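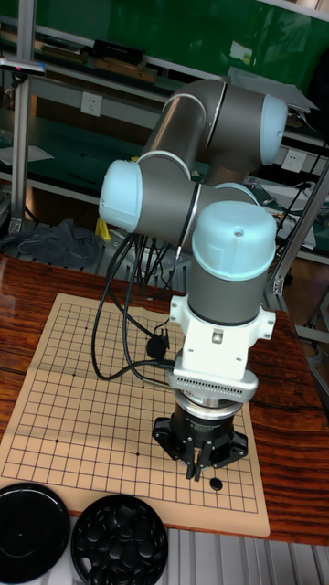 Why did the Go robot stop halfway through its games last month?
A connector in the gripper cable was working loose when the arm folded up tightly, and each time it lost contact the controller stopped the arm.

The Vuvumow project has been running its arm at our Sabatier workshop through the spring, picking up black stones and setting them on the board. The stops started in the second week of the trial. At first they came once or twice a day and cleared with a restart, so they were put down to the software. By the end of the week the log held 16 of them.

What made us take it more seriously was the last one. The gripper lost its signal while the arm was low over the board, and when power came back the fingers opened before the arm had been told where it was. The stone fell and rolled off the table. No one was hurt — the operator was standing well back — but a hand could easily have been there to tidy the board.
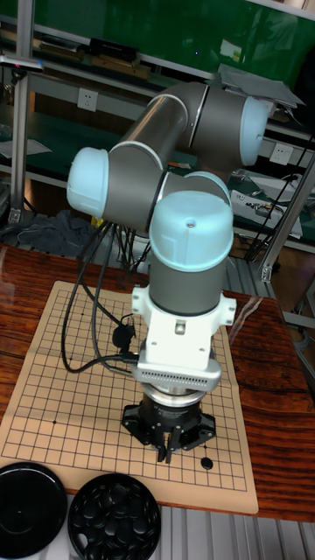

What we found

The cables leave the arm near the elbow and hang in a loop before running back to the wrist. When the arm reaches out, there is slack to spare. When it folds back on itself, the loop swings and the plug takes the pull. We moved the arm slowly through the same path and got the fault on nearly 8 tries in ten, always in the folded part of the move.

Gornura, who supplied the gripper, asked us to check the pins. Two were slightly bent. We have fitted a new lead, and the old one has gone back to them.

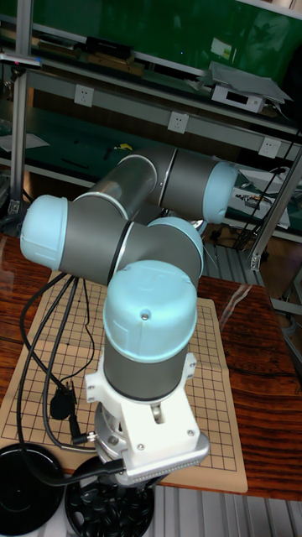 We also changed the start-up routine. After any stop the gripper now keeps its last position until the operator presses a separate release, and the arm will not move until that is done. It adds six seconds to a restart.

The cable route itself is still to be settled. Clips along the upper links would hold the loop in, but they have to leave enough length for the wrist to turn. Until then the arm runs at reduced speed and the tightly folded pose is blocked in the program.
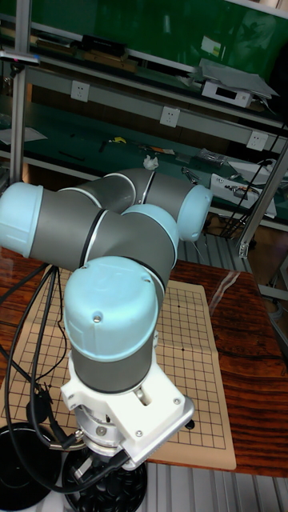 By the Stadix workshop team
Sunday, June 7, 2026

If you are booked on the arm this month, please read the new restart sheet first and keep your hands off the board until the release has been pressed. Any stop goes in the log, even one that clears by itself. Write down what the arm was doing and how far it had folded.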